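3.2 Composition of the corpus and treatment of front matter

The Dellano corpus was assembled from short stories and novellas that appeared in regional literary magazines and were later reissued in book form. Only works for which both the magazine text and at least one book edition could be located were admitted. Humorous sketches make up the largest share, followed by domestic fiction and a smaller set of travel narratives. Verse and drama were left out, as were serialized novels with missing installments.

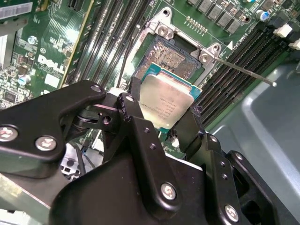
Digital Text Studies Group, Department of Literature, Prerkby

Each work was entered twice, once from the magazine and once from the earliest book edition. Front matter was kept in a separate file. This covers dedications, author's notes, publishers' lists and, where present, the short biographical notice that reissues tend to place before the first story. These notices repeat one another closely and would have inflated any measure of shared phrasing between volumes. Koval's earlier work on the Zinchenko collection left them in place, and her overlap scores are therefore not directly comparable with ours.

Spelling was not modernized. Regional forms were retained in dialogue and in narration, and a lookup table maps each one to a head form for counting purposes. Kuzmenko and Kostiuk prepared the table independently and then compared results. Disagreements were settled by returning to the magazine text. Most concerned kinship terms, where a single printed form may stand for two different relations depending on the speaker.

3.3 Segmentation

The unit of analysis is the passage, defined as a run of 3000 words or, in shorter works, the whole text. Passage breaks were moved to the nearest paragraph end. Where a paragraph end fell inside quoted speech that continued into the next paragraph, the break was moved forward to the end of the speech. Stories told entirely as monologue were divided at section ornaments, and where there were none they were left whole.

Narration and dialogue were tagged separately. Tagging followed the punctuation of the book edition, as magazine compositors often dropped closing quotation marks at the foot of a column. Reported speech without quotation marks was treated as narration. We recognize that this undercounts speech in the comic sketches, which rely heavily on a narrator who repeats the words of others — often at length — without marking them off.

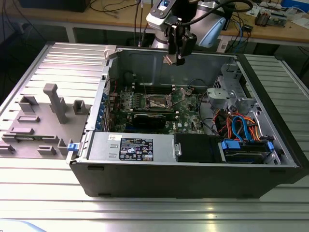
Figure 2. Open desktop tower on the worktable, with the CPU socket exposed.

3.4 Attribution of unsigned sketches

The corpus contains 14 sketches printed without a signature. Of these, 12 were later claimed in a book edition by one of the authors already represented. The remaining 2 were never collected. Both appeared in October issues of the same magazine and share a framing device, in which a traveler delayed at a ferry landing is told a story by another passenger.

Carroll assigned the uncollected pair to the author of the Dremgate stories on the basis of setting. The landing is named in one of them, and the same name occurs in the signed work. We consider this weak evidence. The place was widely used by other contributors to the magazine, and the ferry frame was a convention of the period. Tymoshchuk proposed instead that sentence openings be compared, as these were seldom altered by editors even when vocabulary was.

We adopted his procedure with one change. Openings consisting of a name or a form of address were excluded, as their frequency depends on the number of characters present. The first word and its grammatical class were recorded for every remaining sentence in narration. Dialogue was not used. Profiles for the claimed sketches were then compared with those of the signed works, without reference to the later attribution.

The claimed sketches fall close to the signed works of their authors, with the exception of one parody that imitates the manner of a schoolbook. The uncollected pair fall close to each other and lie between two authors. We therefore treat them as the work of one hand, list them as unattributed in the tables that follow, and omit them from the author-level comparisons in Section 4.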